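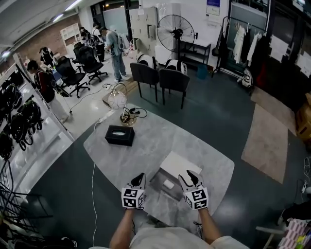

Speaker notes: Salt, water, patience. How I bake sourdough rye in a small kitchen
Ehsan Karimi
Malstead Home Bakers' Evening, May 22, 2018

Opening (2 minutes)

Good evening and thank you for coming. Say my name slowly. Say that English is my third language, so if I use a wrong word for a baking thing, please raise your hand and give me the right one.

I grew up with flat bread. In my family we bought it every morning, still hot, and we carried it home over the arm. Rye bread I met for the first time when I moved to Skestby, and I did not like it. It was sour and heavy and I thought something had gone wrong with it. My neighbor, Mrs. Sveinbjörnsson, gave me a piece with cold butter and a little salt. I ate it to be polite. Then I asked for another one.

Pause. Ask who in the room has baked with rye before. Ask who has tried once and stopped.

Part 1. Rye is a different flour (5 minutes)

Most people who fail with rye treat it like wheat. I did this for the whole first winter. I kneaded it for fifteen minutes and waited for it to become smooth and elastic. It never became smooth and elastic. It stuck to my hands, to the table and once to the door handle.

Wheat dough is held together by gluten. Rye has very little gluten that can help you. What holds rye dough together is mostly starch and a kind of gum in the grain which drinks a lot of water. So you mix it until there is no dry flour left, and then you stop. Two or three minutes with a strong spoon is enough.

Pass around the bowl with mixed dough. Let people press it with a wet finger. It should feel like wet clay or thick porridge. Remind them: wet finger! Bring the towel.

Part 2. The starter (8 minutes)

My starter is called Tukach. This was the name on the flour bag when I began it, and it stayed. I feed it with whole rye flour and water, the same weight of each, nothing else. No honey, no grapes, no yogurt. I tried the grapes. They made a bad smell and I had to begin again.

If you begin from zero, give it a week and feed it once a day. On the third day it may rise very much and you will be happy. On the fourth day it may look dead. Many people throw it away at this point. Please continue to feed it. The first bubbles are often from bacteria which do not stay, and the yeast needs some more days.

In the refrigerator it can rest for two weeks between bakings. A little gray water on top is only hunger, you can pour it off or stir it in. If you see pink or orange color, or anything with fur, throw it all away and wash the jar well.

Show my two jars, fed and not fed. Let them smell both. Fed one is like apples and a little vinegar. The other is stronger, warn the front row.

Somebody always asks about the temperature of the kitchen. Mine is cold. In October I begin to put the jar inside the oven with only the light on. Tell them to put a paper on the oven door saying that the jar is inside. I lost one Tukach because I heated the oven for a pizza. I had a dry piece saved in an envelope, and this is a good moment to explain drying: spread a thin layer on baking paper, let it dry for two days, break it, keep it in a closed jar. It wakes up with warm water and flour.

Part 3. The recipe (10 minutes)

Give out the sheets now, not before, or they will read and not listen.

In the evening, mix the sour: 200 grams of whole rye flour, 200 grams of warm water, one big spoon of starter. Cover it and leave it for 16 hours if the kitchen is cold, 12 if it is warm. It is ready when the top has small holes and has begun to sink a little in the middle.

Next day, take back one spoon for the jar. Do this first! I have forgotten it more than once.

To the rest add 350 grams of whole rye flour, 300 grams of warm water, 11 grams of salt and one spoon of dark syrup. The syrup you can leave out. Caraway or fennel seed if you like them, one teaspoon, crushed.

Mix, put it in an oiled tin with wet hands and make the top flat with a wet spoon. Dust it with flour. The flour on top is also your clock: when it shows cracks, and you see a few pinholes between them, the bread is ready for the oven. In my kitchen this is two hours, sometimes three.

Bake at 480 degrees Fahrenheit for 15 minutes, then go down to 375 for 45 more. Take it out of the tin for the last ten minutes if you like a hard crust. The middle should read 205 degrees or a little higher.

Then the hardest part. Do not cut it. Wrap it in a cloth when it is cool and wait until the next day. If you cut it warm, the knife comes out with glue on it and you will think the recipe is bad.

Part 4. My mistakes (5 minutes)

I write everything in a notebook. Before this talk I went through it, and I have baked 117 rye breads since I started. Read three entries aloud:

"Crust flew up like a lid, cave underneath." Waited too long, dough was tired and fell.

"Cracks on both sides, very dense." Did not wait long enough.

"Tastes of nothing." No salt. Now I weigh the salt before everything else and put it on top of the flour bag.

If there is time, tell the story of bread number 16, which I sent by post to my brother. It came after nine days and he said it was the best one. Rye keeps well, but I do not recommend nine days in the post.

Tasting (10 minutes)

Three breads, all baked yesterday or before: plain, caraway, and one with soaked old bread in the dough. Slice thin, thinner than you think. Butter is in the blue box. Ask about allergies before the plates go around, and say clearly that rye is not safe for people with celiac disease, even if it has less gluten.

Questions I should be ready for

Can I use light rye? Yes, with a bit less water, begin with 30 grams less.

Can I add wheat? Yes, up to one third, the method stays the same. With more wheat than this it is another bread and needs another talk.

Can it be frozen? Yes, sliced. Toast it from frozen.

Why is mine gummy after one day also? Usually too short baking, or the sour was too young. Bake ten minutes longer first, and change only this one thing.

Small cups of starter are on the table near the exit, with a lid. Open the lid a little when you come home, it will be growing in your bag.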